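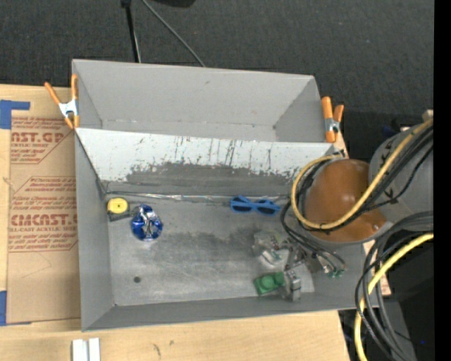 Arrumação e limpeza de caixas, caixotes e gavetas

Caixas grandes sem tampa

Uma caixa aberta apanha pó, serradura e restos de fita-cola. Esvazie-a por completo antes de limpar, vire-a ao contrário sobre jornal e bata no fundo com a palma da mão. Só depois passe o pano. Se começar logo com água, o pó vira lama e fica agarrado aos cantos.

Para os cantos e as junções use um pincel de pintor velho, de cerda curta. As manchinhas escuras que se acumulam junto às juntas saem quase sempre com água morna e detergente da loiça. Se não saírem à segunda passagem, deixe-as. Esfregar com palha de aço risca a superfície e a sujidade volta a entrar nos riscos.

Divisórias

Uma divisória a todo o comprimento, com um lado estreito e outro largo, é mais útil do que duas metades iguais. No lado estreito ficam as coisas compridas: réguas, limas, pincéis, serras de mão. No largo fica o resto.

As divisórias pintadas gastam-se primeiro em baixo, onde as peças batem. Não vale a pena repintar todos os anos. Lixe a zona com lixa fina, limpe com álcool e dê uma demão de primário. Deixe secar de um dia para o outro, mesmo que a lata diga menos.

Fita metálica nas juntas

A fita de alumínio autocolante tapa bem a folga entre o fundo e uma divisória. Corte a tira 2 cm mais comprida do que precisa, cole do meio para as pontas e alise com o cabo de uma colher. Apare no fim com um x-ato. Em madeira crua não pega - passe antes uma camada fina de verniz.

Etiquetas

Escreva a etiqueta a lápis de carpinteiro sobre fita de papel. A caneta de feltro desbota ao sol e a esferográfica falha quando a fita apanha gordura. Cole a etiqueta do lado que fica virado para si na prateleira, e não na tampa, que vai acabar noutra caixa.

Uma leitora, Ah-rin Gil, escreveu a dizer que numera as caixas e guarda a lista num caderno pendurado atrás da porta. Funciona, desde que o caderno não saia dali.

Parafusos e miudezas

Frascos de vidro de boca larga servem melhor do que latas. Vê-se o que está dentro e não enferrujam. Encha-os até três quartos, para poder mexer com os dedos sem entornar.

Parafusos misturados: despeje tudo numa bandeja de forno velha, separe primeiro por cabeça e só depois por comprimento. Os que estiverem tortos ou com a fenda moída vão para a sucata.

Para tirar ferrugem leve, ponha as peças em vinagre branco durante 16 horas, enxague, seque logo com um pano e passe um fio de óleo. Não faça isto com peças zincadas, o vinagre come o revestimento.

Tampos de madeira clara

Limpe com pano húmido bem torcido, no sentido do veio. Nódoas de café: pasta de bicarbonato, cerca de 20 minutos, depois pano limpo. Marcas de copo saem muitas vezes com um pouco de óleo de linhaça e uma rolha de cortiça.

Debaixo de caixas pesadas ponha feltro ou um pedaço de tapete velho. Arrastar uma caixa carregada sobre a madeira deixa sulcos que só saem com plaina ou lixadeira. Os panos com óleo de linhaça não se amontoam no lixo, podem pegar fogo sozinhos. Estenda-os ao ar livre até secarem.

Gavetas que prendem

Tire a gaveta e veja onde as corrediças estão brilhantes. É aí que roça. Esfregue com um coto de vela ou sabão seco. Se continuar presa, lixe muito pouco de cada vez e experimente. Em setembro, com as primeiras chuvas, a madeira incha, por isso convém não lixar demais nessa altura.

Cheiro a mofo

Uma taça com bicarbonato dentro da gaveta fechada, trocada todas as semanas. O Bo-ram Ki, da loja de ferragens da rua Maldonado, recomenda carvão vegetal embrulhado em jornal. Experimentámos os dois e o carvão dura mais, mas suja se o papel rasgar.

Na próxima página: afiar formões e facas de cozinha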